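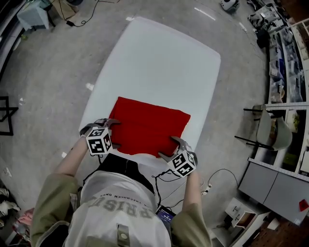
The cloth napkin went out of most American kitchens a long time ago, and for a good part of the country it never came back. Jade Vachon has spent 11 years of evenings trying to bring it home, one household at a time, through a folding class she teaches above a hardware store on Kennedy Street in Pidgate.

The class runs two hours and costs less than a pizza. Students get a table, a stack of plain cloths and a cup of coffee. By the time they leave, most can fold a flat square that stays square in a drawer, which Vachon considers the whole point. She does not teach swans. She does not teach the fan that stands up in a water glass.

"People come in asking for the swan," she said. "I tell them we'll do the square first, and then we run out of time."

Her method starts with the surface. A bed is too soft and a couch arm is worse. She wants a hard, smooth table, cleared off, at a height where the elbows can stay slightly bent. White is helpful with dark or bright cloth because the edges show up against it. A red cloth on a red-checked tablecloth, she said, is a good way to lose a corner.

Next comes the grain. Woven cotton stretches very little along its length and a good deal on the diagonal, so a cloth pulled by its corners will drift out of shape before the first fold is made. Vachon has students lay the cloth down and smooth it from the center with flat hands. The corners are moved last, and only a little.

The first fold brings the far edge toward the body. Beginners tend to line up one corner, let go, and then chase the other. Vachon asks them to carry both corners together and set them down at the same moment. The second fold goes side to side. After each one, a palm runs along the crease toward the open edge, so that any slack ends up where it can be straightened.

The edge nearest the folder is usually the one that rumples. It gets brushed by sleeves and leaned on. Vachon's answer is to leave it alone until the end, then pinch it at the sides and draw it gently straight.

Vachon learned to fold at Testulberg, a linen service that supplied restaurants and two hotels in the area. New hires there began on napkins and moved up to tablecloths. A cloth that came off the pile crooked went back to the start. She still owns 24 of the company's old napkins, bought when it closed, and they have gone through the class so many times that the hems have softened.

New cloth is harder to work with. Many store-bought napkins carry a finish that makes them slide, and the factory creases rarely fall in the middle. Those old lines can pull a fold off course. Vachon washes new ones twice before using them and takes them from the dryer slightly damp. She owns an iron but seldom gets it out.

Storage is the last part of the evening. Folded squares go into the drawer standing on edge, fold side up, like cards in a file. A shallow kitchen drawer will hold a surprising number this way, and pulling one out does not topple the rest. Students with open shelves are told to stack them flat and keep the stacks low.

A spring session in the neighboring town of Skaneck drew enough interest that she has added a second one there for November. Her mailing list has grown to around 138 names, mostly people who want to know when the next class is. A few write to ask about fitted sheets. She answers every one of those letters the same way, with a short note saying she puts hers in the closet in a ball.

Contact the editors | Copyright, all rights reserved | Back to top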